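Home Voyages Instruments People Contact
Search the site Enter keywords Go
4 min read

Keeping a mooring honest: Elfriede Mösli on salinity drift

Elfriede Mösli looks after the conductivity sensors on the Paju, a coastal research vessel that services a line of moorings out of Nutberg. The line has seven moorings, and each is recovered and redeployed once a year, usually in May.

The sensors measure temperature, pressure and conductivity, and salinity is calculated from the three. Temperature and pressure hold up well over a year in the water. Conductivity is the difficult one.

"The cell is a tube with electrodes in it," Mösli says. "Anything that grows inside changes the volume of water you're measuring. A thin film is enough to make the reading go fresh, and it goes fresh slowly, so on a plot it looks like a real signal."

Her method is to compare each moored sensor with bottle samples taken from the ship, once before recovery and again after redeployment. The bottles are closed at the depth of the instrument and the water is run through a bench salinometer on board. She leaves the samples in the lab overnight to reach room temperature before running them.

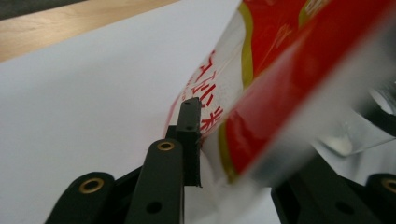 Red and white plastic package beside a white sheet.

The deepest instrument on the line sits at 109 metres. The shallow ones foul faster, and Mösli treats them separately. "People want one correction for the whole line. I fit each sensor on its own. If two of them agree, good, but I don't start from there."

Processing is done in Plillow, a set of scripts she inherited from the previous technician and has mostly rewritten. It takes the bottle values at each end of the deployment and draws a straight line between them. She is open about the weakness of that. Fouling tends to speed up in the warmer months, and a straight line will over-correct the winter and under-correct the late summer.

"I tried a curve. With two points you can draw any curve you like, so I went back to the line and made the error bars wider."

A mid-year visit would help. The Paju made one last season, at four of the moorings, before the weather closed in. The bottles from that trip showed most of the drift arriving in the second half of the deployment. Mösli has asked for the visit to be made permanent, but ship time is short and the Plokness survey has first call on the vessel through the summer.

She has also changed the sampling interval. The sensors used to record every 10 minutes and now record every 60 seconds, at the cost of a larger battery pack. The shorter interval does nothing for slow drift — it does make it easier to spot a cell that has been blocked for an hour by something passing through.

Asked what she would tell a new user of the data, she goes straight to the flags. "Read the flag column. There's a number in there that says how much I trust each record. Most of the emails I get are about spikes I've already marked."

The corrected files for the last deployment are with a second reader. The raw files will be released with them, along with the bottle values and the salinometer log.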